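News > Press Releases > Paper Products

Trinero Adds Converting Line at Braltham

19 Jan 2018 | Trinero Press Office

Trinero will start up a second tissue converting line at its Braltham mill in March. The line, supplied by Kyriakidis, is rated at 758 logs per shift and adds 3,740 square feet of floor space. Output will ship through the Urau depot in lots of 1,000 cases. 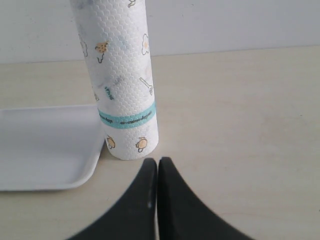
Embossed paper towel with printed cartoon figures.

Related items
Urau depot extends loading hours
Case label changes for 6-roll packs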